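Section 4: Shoe Care Station: Set-up and Cleaning Light-Coloured Sneakers

Satitz Home Care Guide, second edition
Prepared by Noemí Aguirre and Abundio Nava
Revised January 16, 2022

4.1 Before you start

This section covers the Runel shoe care kit when used on white and off-white sneakers, including pairs with suede or suede-like panels. For leather boots, see Section 5. For sandals and cork footbeds, see Section 6.

The kit contains:

Soft brush (pale bristles)
Stiff brush (dark bristles)
Suede block
Two microfibre cloths
Cleaning concentrate, 122 mL
Measuring cap
Mesh laundry bag for laces

You will also need a bowl, lukewarm water, some plain white paper towel and an old toothbrush. Don't use printed newspaper to stuff light-coloured shoes. The ink can transfer to the lining.

NOTE: The measuring cap supplied with older kits has a single line. Newer caps have two. The lower line on the newer cap is the same as the single line on the older one.

4.2 Setting up the work surface

1. Clear a table or bench at a comfortable standing height. A kitchen table will do.

2. Wipe the surface down and let it dry. Grit left on the table will scratch rubber soles and mark smooth uppers.

3. If the table is wood, lay down the Wornow mat before any liquid comes out. You can inspect and dry brush on the bare wood if you like.

4. Put a lamp to one side, low enough that the light falls across the shoe. Scuffs on pale uppers are hard to see under a ceiling light.

5. Place the bowl on the side of your writing hand and keep the dry cloth on the other side.

CAUTION: Cleaning concentrate can lift wax and oil finishes from timber. Wipe up drips straight away with a damp cloth.

4.3 Inspecting the shoe

Check one shoe at a time. Lay it on its side so the sole edge and the lower part of the upper can be seen together, then turn it over and do the other side.

1. Look along the rubber edge from toe to heel. Mark any spot where the sole is coming away from the upper with a small piece of masking tape. Keep water off these spots and have them glued first (see 4.9).

2. Run a fingertip along the toe cap stitching. Loose threads should be trimmed with nail scissors and never pulled.

3. Find out which panels are smooth and which are napped. Many sneakers have both on the same side, and the two are cleaned differently.

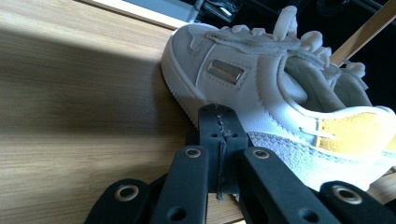

4. Note any coloured panels. Yellows, reds and navy blues are the ones most likely to bleed into a pale upper when wet. Test a hidden corner with a damp white cloth. If colour comes off on the cloth, clean that panel dry only.

5. Check metal badges and eyelets for rust or lifting edges. A badge set into the upper will collect dirt around its border, so allow a few extra minutes for it.

4.4 Removing and washing the laces

1. Undo all knots by hand. For a tight knot on a thick round lace, push the two ends toward each other to loosen it before you pull.

2. Take the laces out completely. Shake them outdoors or over the sink.

3. Put them in the mesh bag and soak for 13 minutes in warm water with one capful of concentrate, filled to the lower line.

4. Rub the laces between your palms, rinse until the water runs clear, and roll them in a towel.

5. Hang to dry. Don't put laces with plastic tips in the dryer.

NOTE: Thick laces take a good deal longer to dry than flat ones. Start them first, then carry on with the shoes.

4.5 Dry brushing

1. Knock the soles together outside to drop any loose dirt.

2. Go over the smooth panels with the soft brush, working from the collar down to the sole.

3. Brush napped panels in one direction only, then once back the other way to raise the pile.

4. Use the stiff brush on the outsole and nowhere else.

CAUTION: The stiff brush will leave permanent marks on smooth leather and synthetic uppers.

4.6 Cleaning smooth panels and rubber

1. Mix one capful of concentrate (lower line) into half a litre of lukewarm water.

2. Dip the soft brush and flick off the excess. The bristles should be damp, and no water should run down the shoe.

3. Clean in small circles, one panel at a time. Stop short of any suede.

4. Wipe each panel with the damp cloth before moving on to the next. Cleaner that dries on an off-white upper leaves a grey ring.

5. Use the toothbrush along the seam where the upper meets the sole, and around the edges of any badge.

6. Scrub the rubber edge last. Old black scuffs may need a second pass.

4.7 Cleaning suede and napped panels

1. Let the rest of the shoe dry before starting.

2. Rub the suede block over marks with light, short strokes. Use a clean face of the block for each colour. A block that has been used on grey will dull a yellow panel.

3. Brush away the crumbs.

4. If a mark remains, dab it with a barely damp cloth, blot with paper towel, and leave it overnight. Brush again in the morning.

NOTE: A rough texture on a suede overlay may be part of the design. Compare the left and right shoes before you try to smooth it out.

4.8 Drying and relacing

1. Open the collar wide and stuff the shoe loosely with white paper towel. Padded linings hold water, so change the paper after the first hour.

2. Stand the shoes on a rack at least 44 cm from any heater. Don't dry them in direct sun. White rubber can yellow.

3. Leave for a minimum of 8 hours.

4. Relace from the toe upward, keeping both ends even. Leave the top pair of eyelets loose until the shoe is on the foot.

5. Rinse the brushes and dry them with the bristles facing down.

4.9 Small repairs

Mousavi contact adhesive is suitable for short gaps at the sole edge. Apply it to both faces with a toothpick, wait until tacky, press together and hold with a rubber band overnight. Longer splits should go to a shoe repairer. Don't use superglue, which dries hard and cracks when the sole flexes.

Replacement suede blocks and mesh bags will be sold separately from February. The bags now come in one size, which fits up to two pairs of laces.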